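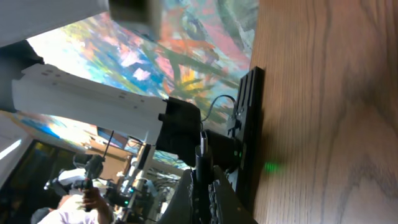 I spent my first month in Wostbridge charging my phone on the floor. Then Dace Žukauskas sold me her old table for 42 dollars, and I now do everything at it — bills, breakfast, this column! I love the grain, all those dark wavy lines, and I've stopped hiding it under placemats.

The one rule (mine, often broken) is that cords stay at the back.

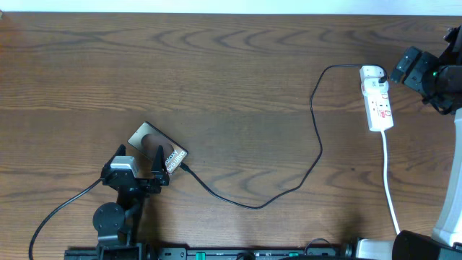
*A Galaxy S25 Ultra, its charging cable and the power strip, out on the wood.*

Dace wants visiting rights. She gets two dinners a year.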